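“慢慢走到Galodby”步行季十月开启，30段沿途声音故事首次公开

**Galodby，十月**——从Flandard镇出发，沿着旧道一路走到Galodby，今年秋天，这条许多本地人从小走到大的路线会多出一样东西：声音。由Disamex声音工作室与Flandard地方史小组共同筹备的“慢慢走到Galodby”步行季，将于十月正式开始，并持续整个月。30段沿途声音故事将同时公开，走路的人戴上一只耳机（请留一只耳朵给路上的动静），就能听见住在这一带的人讲自己的事。

这批故事全部由居民口述。有人讲当年骑车送豆腐，天没亮就出门，车后座的木桶一路晃；有人讲两个村子为了一口井的用水先后争了好几代，最后因为一场婚礼不争了；还有一位退休的邮递员，把自己跑过的每一户人家按顺序背了出来，录音师一句都没舍得剪。最短的一段不到一支歌的长度，最长的那段，讲的人中间还停下来喝了杯茶，倒茶的声音也留着。

“我们本来只打算录十来个人，”项目发起人Tomomi Tamura说，“结果第一位讲完，她的邻居就在门口等着了。邻居讲完，又说我姐姐知道得更多，你们等一下，我打电话叫她来。一个下午就这么过去，录音机的电池换了两回。我那天晚上回到家，兴奋得根本睡不着，把录音又从头听了一遍！”

## 一条路，两个镇

Flandard与Galodby之间的旧道，在汽车还不多的年代是两镇之间最主要的往来路线。Galodby逢集的日子，Flandard的人挑着菜、抱着鸡、牵着孩子往那边去，傍晚再结伴往回走。后来通了新路，赶集的人改坐班车，旧道就渐渐成了散步、遛狗和骑车的地方。

地方史小组从前年起开始整理与这条路有关的资料。小组成员Moataz El Sherbiny在Galodby教了半辈子地理，退休以后把家里的饭桌让了出来，专门摊地图。他找到的最早一张手绘图上，旧道旁边标着各家田地的名字，好些名字今天还在用，只是年轻人已经不知道它们从哪儿来。“老鸦头”“三棵半”“借来的坡”，每个名字背后都有一段说法，有的还不止一段。关于“三棵半”到底是哪三棵半树，小组里至今分成两派，两派的说法这次都收进了声音故事，听完请自己判断。

“地图会告诉你路在哪里，可是不会告诉你走这条路的人当时在想什么，”Moataz El Sherbiny说，“我教书的时候总觉得缺了这一块。现在有了，我高兴得很。”

步行季的路线基本沿用旧道走向，起点在Flandard旧车站前，终点在Galodby的集市广场。全线地势平缓，平日有走路习惯的人半天可以从容走完，中途想歇脚、想折返都很方便。

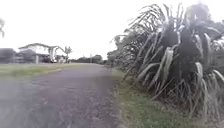
## 怎么听

声音故事不需要下载任何软件。每个收听点立有一块小木牌，上面印着编号和二维码，用手机扫一下即可播放。手机不方便的参加者，可以在起点的接待桌领取纸质手册，手册里收有全部故事的文字稿，字号特意排得比较大。

编号从Flandard一端开始，但故事之间没有先后关系，从Galodby反着走也完全可以。制作团队试走的时候就发现，倒着听有倒着听的好处：邮递员那一段放在最后，听完正好到旧车站，像是陪他收了工。

每段故事都有两个版本，一个是讲述者原本的口音和用词，一个由本地中学的学生用普通话重新朗读。负责录音与剪辑的Osamu Sakamoto坚持把原声版放在前面。

“有些词普通话里找不到对应的说法，”他说，“比如有位老人家形容清早的雾，用了一个我从来没听过的字眼，我请教了好几位，每个人的解释都不太一样。学生们朗读的时候讨论了很久，最后决定就照着原来的音念，在手册里加一条注。我觉得他们处理得太好了。”

学生朗读组由语文教师Ayantu Wubshet带领。她介绍说，报名的学生起初多半是冲着能进录音间来的，录到后来，好几个孩子回家开始追着爷爷奶奶问东问西。有一名学生问出了曾祖母年轻时在Galodby集市上摆摊卖纽扣的事，这段经历在截稿前最后一刻补录进来，成为第30段。

## 录音之外

除了口述，沿途还收录了不少环境声。Osamu Sakamoto在不同季节、不同时辰去过多次，录下了早春的蛙鸣、夏天傍晚的蝉、收割后田里的风，还有集市收摊时叠竹筐的声音。这些声音穿插在故事之间，有的收听点干脆只放环境声，一句话也没有。

他最得意的一段录于清晨五点多。那天他蹲在路边等一种据说只在这个时候叫的鸟，鸟始终没来，倒是录到一位晨跑的人从远处跑近，又慢慢跑远，脚步声由轻到重再到轻，干干净净。制作会议上放完这一段，大家一致同意原样收录。编号旁边的标题就叫《有人跑过去了》。
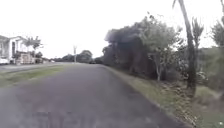 *Flandard至Galodby步行路线途中。图片由Disamex声音工作室提供。*

环境声部分的混音在Disamex位于Flandard的工作室完成。这家工作室平时主要做广播剧和有声书，此次承担了项目的全部后期工作。工作室主管Akihiko Kawaguchi自己就在旧道边上长大，他在整理素材时听见了小时候隔壁修鞋师傅的声音，当场认了出来。

“他说话前总要先清一下嗓子，清两声，不多不少，”Akihiko Kawaguchi说，“剪辑的时候按规矩这种声音是要拿掉的。我跟同事说，这两声谁也不许动。”

## 十月的活动

步行季期间，除了自由收听，还安排了下列活动，均可免费参加：

- **讲述者同行**：多位讲述者会亲自走一段路，边走边讲，也欢迎大家当面追问、补充，甚至反驳。每场早上九点从Flandard旧车站出发，走走停停，午饭前抵达Aoki茶屋。
- **茶屋夜听**：晚上七点，在Aoki茶屋关灯播放未收入正式版本的录音片段。茶屋备有热麦茶和烤饭团，座位有限，请提前登记。
- **小小录音师**：适合小学生参加的录音练习。孩子们借用简单的录音笔，在茶屋周围找自己喜欢的声音，最后放给大家猜。请家长陪同。
- **地名茶话会**：由Moataz El Sherbiny主持，摊开旧地图，一个名字一个名字地聊。家里有老照片、旧信、旧账本的，请务必带来！“三棵半”的两派支持者届时都会到场。

Aoki茶屋位于路线中段，原是一间供赶集人歇脚的铺子，歇业多年后由店主一家重新收拾开门。步行季期间，茶屋会延长营业时间，并出售以旧道地名命名的点心。试吃过的人对“借来的坡”评价最高，那是一种一面厚一面薄的芝麻糕，切的时候刀要斜着下。

## 参加须知

自由收听无需报名，整个十月随时可以前往。参加同行、夜听和小小录音师的，请在Flandard图书馆服务台或Galodby集市广场的信息亭登记，电话登记同样受理。

请穿着适合走路的鞋，自备饮水和耳机。使用外放播放时，请把音量调低一些，沿途还有人家居住。狗可以同行，请系好牵绳。

骑车的朋友也很欢迎，但收听时请先下车停稳。路上会有老人和孩子，经过时请慢行，打一声铃就好。
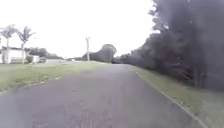 遇雨时自由收听照常，讲述者同行会视情况改到Aoki茶屋室内进行，是否改动在当天早上八点前公布于图书馆门口和茶屋门口。往年秋天这一带早晚温差不小，参加夜听的朋友请多带一件外套，回程可搭乘从茶屋门前开往两镇的末班车。

纸质手册首批印制400册，在起点和终点的接待处免费领取，领完后可到Flandard图书馆借阅。视力不便的参加者可以向图书馆预约陪走，请尽量提前几天联系，方便安排。

## 后续计划

步行季结束后，全部录音将存入Flandard图书馆，作为地方资料长期开放，任何人都可以到馆收听。收听点的木牌会保留到来年春天。

征集也不会停！筹备组希望继续收集与这条路有关的故事，长短不拘，口音不拘，讲得颠三倒四也没有关系。特别想找到的有：在旧道上走过嫁妆队伍的人，坐过两镇之间最早一班班车的人，以及任何一位能说清那个形容雾的字眼究竟怎么写的人。

“每次以为录完了，就又有人来敲门，”Tomomi Tamura说，“上个星期还有一位先生，专程送来一盘旧磁带，说是他父亲在集市上唱的叫卖调。我们找了好久才找到能放的机器，一放出来，屋子里的人全都站起来了。这盘带子正在修复，赶不上十月了，但一定会让大家听到。”

**关于Flandard地方史小组**

由Flandard与Galodby两镇居民自发组成，整理本地地名、口述史与民间文献，定期在Flandard图书馆举办公开读图会。读图会不设门槛，推门进来坐下就行。

**关于Disamex声音工作室**

设于Flandard，从事广播剧、有声书与声音档案制作。

**媒体联络**

采访、试听及图片索取，请联系步行季筹备组Tomomi Tamura，由Flandard图书馆转交。希望随讲述者同行采访的媒体，请事先告知人数，每场最多安排4位记者，以免打扰讲述。录音片段可供广播节目选用，播出时请注明讲述者姓名与所在村镇。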